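Subject: Re: [prosudholm-users] Wrist pose jumps after upgrade to the new sync node

On Tuesday the Paquette group wrote:

> Since we moved to the new sync node, the right wrist pose
> jumps sideways for a few samples and then comes back. It is
> worst when the hands are close together. Left is fine. We
> replay the same log with the old node and the jumps are gone.
> Is this the filter, or are we feeding it bad timestamps?

It's the timestamps. We saw the same thing at Ferkgate and spent 2 days blaming the filter.

The new node stamps controller poses when they arrive on the host. The old one used the time the headset reported. If your head camera is on the same USB hub, pose packets queue up behind the images and then land in a burst. In our logs the worst burst was 36 ms late. The filter reads that as a very fast hand and overshoots.

Set stamp_source to device in the sync config and restart the node. Then replay one of your logs and plot right wrist velocity before and after. The spikes should go away. If they don't, send me the log.
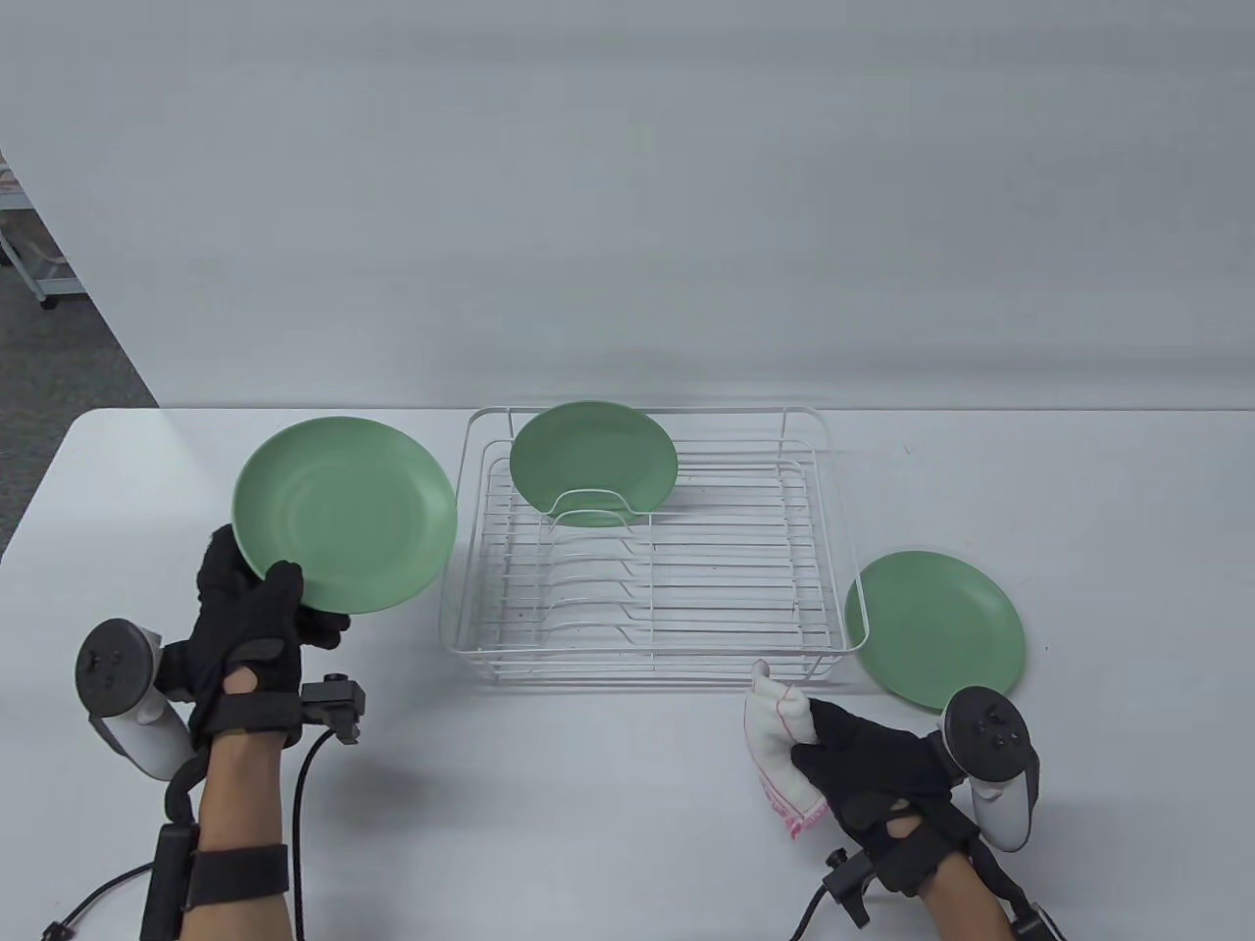

The dish rack task is the one we use for checking this. One hand holds a plate and the other holds a cloth, so the two wrists move on their own paths and a late packet on one side is easy to spot. With pick and place on an open table we missed it completely.

Two other things to look at while you are in there. The outlier gate is still set to 5 sigma by default, and that lets most of these jumps through. Jelside runs it tighter and has had no trouble, but they also record at a lower rate. And the left and right extrinsics are now read from separate files. If you only copied over the old combined file, the node falls back to identity for the right side and prints one warning at startup.

Old logs can be fixed. The device time is still in the raw packets, and restamp.py in the tools folder will write it back. Run it on a copy.

I'll put the patch for the default up for review this week.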